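Reddish-brown floor, white walls: refinish, recoat or leave it?
Home & Workshop > Floors and Surfaces
9 replies

flusamier_flat
Posted in June
Moving the workroom around and trying to settle the floor before anything heavy goes back in.

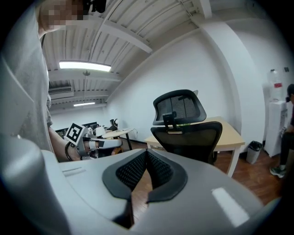

The color is staying. What I need to decide is the top coat. The room is 390 square feet, the existing finish is twelve years old by the landlord's records, and I have no paperwork on what was used. A drop of water left near the door for ten minutes soaked in and darkened the spot. The same test by the window beaded up and stayed that way. I have two quotes. Nornix wants $1,307 for a screen and recoat. The other is from a one-man outfit and comes in lower, but he would not say what product he puts down.

plankwise
If water soaks in at the door, the film is gone there. A recoat bonds to old finish. It won't level out over bare patches, and the door area will read darker than the rest. Spot sand the door area, seal it, then recoat the whole room.

Usa Kaewkla
Disagree with plankwise on spot sanding. On a stained floor you will take color off with the finish, and matching a red-brown by eye is a bad afternoon. Test for wax first. Rub a hidden corner with mineral spirits on a white rag. If it comes up yellow or tacky, no recoat will stick, and the Nornix quote is money lost.

flusamier_flat
Did the rag test behind the radiator. Faint tan, no tack. Is that wax or dirt?

Usa Kaewkla
Could be either. Clean the corner with a neutral cleaner, let it dry overnight, repeat.

plankwise
The stain may go all the way down if it was dyed in the factory. We don't know. Pull the threshold and look at an edge before arguing about color matching.

Wiroj Bunnag
Second the threshold. Four screws, usually. On mine the edge told me everything: thin face, no room for a full sand. I did a 60 grit pass on a test board first and went straight through the color. For recoating I abraded by hand with a maroon pad and used Werton satin, two coats, four hours between. Satin hides scuffs from chair casters better than gloss.

k_dowel
Why recoat a workroom at all? Put a mat under the bench and leave it. You will scratch it again by winter.

flusamier_flat
A mat doesn't help at the door, and that is the spot taking water.

k_dowel
Then a mat at the door.

Wiroj Bunnag
A rubber-backed mat on a worn finish can leave a mark — check the label for what it is rated for. Somboon sells a felt-backed one that has been fine on mine.

flusamier_flat
Update. Second rag came up clean, so I am treating the first one as dirt. Threshold is off. The color is on the surface only, so Usa Kaewkla was right about sanding. Plan is to clean, abrade by hand, touch in the door area with a matching stain and recoat. I have asked Nornix for the price without the machine screen and whether they will do a test patch first.

plankwise
Fine with that. I would still put a coat of sealer on the door patch before the full coat goes on.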